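Speaker notes: Vikell student build, project session
Slot is 30 minutes including questions. Keep the first section short.

Slide 1. Title
Say who we are: the automation club at Plemstead, second year running the Vikell project. Vikell is a pick-and-place cell built around one arm and a two-finger gripper. The students wrote the motion code and the logging. They did not build the arm. Say this early, it always comes up in questions.

Slide 2. Task
Pick a block from a marked area, place it in a tray, return to start. Blocks come from the Kanagaratnam kit, which the school already had. The start position of each block varies within the marked area. Orientation varies too, and that is where most of the trouble came from.
Pause here. Ask how many in the room have run a club with shared hardware.

Slide 3. Mounting
Main point: a base that shifts between sessions ruins every taught position. The students learned this in the first month, when positions saved one afternoon were off by the next. They first blamed the code and spent two sessions on it.
What changed after that: a check at power-up. The arm goes to a reference point on the tabletop and a student compares the fingertip to a pencil mark. If the gap is visible, stop and re-reference. Takes less time than one failed run.
Mention that we now treat the base, the plate and the table as one part. If any of them has moved, old positions are void.

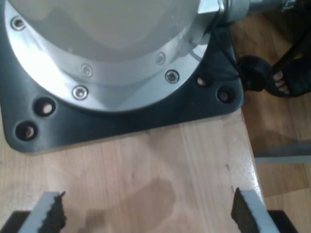 The second half of the mounting problem was cable routing. A cable that pulls tight at full reach adds load on the joint and can shift the arm's stopping point by a small amount. Students now run the full range of motion at low speed before any logged run and watch the cable the whole way. One student drives, one watches. The watcher has the stop button.

Slide 4. Gripper
Open width was set too large at first. The fingers cleared the block but hit its neighbors. The fix was in software: set the open width per block size, from a table. Closing force stayed constant.
Pad wear: check for it at the start of each term. Worn pads show up in the log as slips during the lift, well before anyone sees it by eye.

Slide 5. Results
600 runs planned, 500 logged. The rest were dropped when the term ended.
Success rate over the logged runs was 78 percent. Success means block in tray, no contact with the tray wall, arm back at start. Leave the definition on screen while giving the number.
Failures by type are on the chart. Rotated blocks are the largest group, then slips. Do not read the chart out.
If asked about the early runs: they are included. We did not remove the ones from before the power-up check.

Slide 6. Logging
Students used Truretti, the logging sheet written by last year's group. One row per run: block size, start angle, result, note. The note field turned out to be the most useful column and the least filled in. This year it is required for failures.
Show one good note and one bad note. Bad: "didn't work." Good: "left finger touched block before close, block turned."

Slide 7. Next term
Angle estimate before the pick, so the gripper can turn to match. Same blocks, same tray, so the numbers can be compared.
Second tray position if there is time.
Log sheet and width table are on the handout. Questions.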